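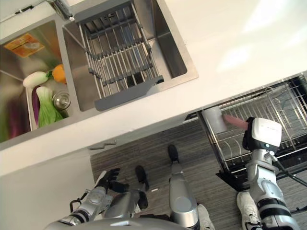 I caught up with the woman behind Teoh, my favourite little lunch place, at 2 in the arvo, once the rush had died down. She'd already put the kettle on.

She grew up in Danano and learnt to cook from her nan - mostly by getting told off. "She never measured a thing," she told me. "If I asked how much soy, she'd say, 'Enough!'"

The shop opened in January with five dishes on the menu, and the eggplant one sold out by noon (I missed it, and I'm still a bit sore). These days she does around 400 lunches a week.

I asked if she'd ever open at night. She laughed so hard she had to put her cup down. "My feet say no. Ask me again when the lease is up."

She wouldn't give me the chilli oil recipe either, but I did go home with a jar.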